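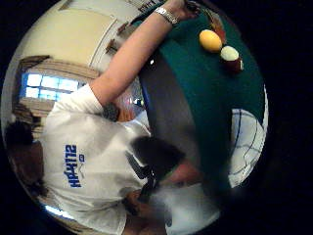
Spring Open House at Risley: My Project Report

For my leadership class project I ran the sign-up and food side of our school's spring open house on 14th May. I started planning in April, which felt super early (it wasn't!).

First I had to get the word out. I made a flyer and the office let me print 552 copies, one for every family on the mailing list. I put the wrong gym entrance on the first draft, so please proofread, whoever does this next year!

Then food. I wrote to two places, Altonico and Tandenik, and Altonico said yes to pizza at a discount – yay! We sold it by the slice at the cafeteria doors and ran out before the choir had even gone on. Our goal was $2000 for new band uniforms and we got almost all the way there, so I'm calling that a win.

The hardest part was the classroom schedule. Science and art both wanted the library, and I went back and forth with them for days. Art ended up in the hallway and I think they liked it better, because everybody had to walk past.

If I did it again I'd ask for more helpers at cleanup and put the sign-up sheet online. Also, more lemonade.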